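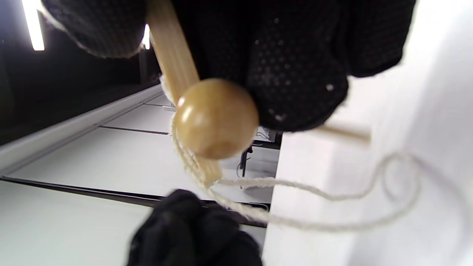
Ban the batteries from the toy drawer. There, said it. I've been putting off this column for weeks and it's due in an hour so you get it straight. Every waiting room, every grandparent's house, every classroom with a rainy day problem needs one drawer of toys that do one thing, and a ball, a stick and a piece of white string tied on just under the ball is plenty. Plain pale wood for the handle, a bit of varnish on the ball so it shines, cotton string. Done. No menu. No volume switch that goes from loud to louder.

My niece got a Wusel for her birthday. If you haven't met one, lucky you. It talks, it lights up, it wants to be charged. 30 dollars, and by the weekend it was under the couch, still talking. Same kid spent most of a Sunday at Salma Erraji's place swinging a wooden ball on a string and swearing at it in the way six year olds swear. Missed and missed. Went off, ate a sandwich, came back and missed some more.

And that's my whole argument really. The missing. A toy that's hard is worth ten that clap for you. The Wusel tells you you're a superstar for pressing a yellow button. String doesn't care. String gets tangled and you have to sit there and untangel it, and I'd argue that's half the fun, or at least half the afternoon.

I know what's coming. Ningsih Sitompul already wrote to me after the last column to say that wooden toys are for parents who want a nice looking shelf, and the kids don't care. Fair point, partly. There are shops (Bandari, looking at you) selling a rattle on a linen cushion for what I pay in gas. I'm not defending that. Wood isn't holy. A yo-yo made of cheap plastic would make my case just as well, so would a jump rope.

Also yes, a hard ball on a string will hit somebody. It hit me. Right on the knuckle, and I said a word. Keep it away from toddlers, string too, obviously, and away from the TV. Teach them to bend there knees and pull straight up instead of swinging it like a hammer. Then go sit down and leave them to it.

If the string wears out, tie on another one. Try that with a Wusel.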